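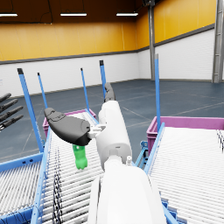

Bronby Manipulation Benchmark > Set-up Guide > Section 4

4. Running the bottle sorting task in simulation

This section covers the simulated version of the sorting task used in the Mindow study. It assumes that the Bronby scene files are installed and that the arm has already been loaded once without errors (Section 3).

4.1 Before you start

The warehouse scene contains the arm, the roller conveyors and two pink bins. The object set includes a small green plastic bottle, which is the default test object. Do not move the conveyors or the poles. The published results depend on their positions, and the reset script does not check them.

4.2 Procedure

1. Open the sorting scene and wait for the walls and floor textures to finish loading.
2. Set the random seed to 291. Use this value for the first run only.
3. Select the bottle from the object list.
4. Load the trained policy. Start with the Mindow baseline, then repeat with the Ebrahimi variant.
5. Set the number of trials per policy to 32.
6. Press Run. Each trial stops when the object comes to rest or after 270 control steps, whichever is sooner.
7. When all trials are finished, save the log before closing the scene.

Note: A trial counts as a success only if the object is at rest inside the target bin. An object resting on the rim is logged as a failure.

Caution: Do not change the contact friction between runs. If you need a different value, make a copy of the scene and report the two sets of results separately.

4.3 Checking the arm and camera view

Switch to the rear camera and compare your screen with Figure 4-2. The crates should be on either side of the arm. If either one is missing, reload the scene.

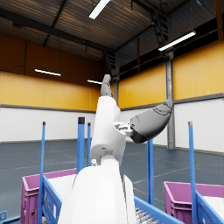
Figure 4-2. Simulated warehouse with the grey hand extended up and to the right of the arm.

8. Move each joint slowly through its range with the sliders.
9. Watch for the hand passing through a pole. If it does, collision checking is off. Turn it on under Physics and go back to step 1.
10. Return the arm to its start pose.

4.4 Reading the results

The log has one line per trial, giving the policy name, seed, final object position and outcome. In our own tests the Ebrahimi variant placed 11 more bottles than the baseline over the full set of trials. Small differences between computers are normal.

Send corrections to this section to Nobuhle Mabaso, with the log attached.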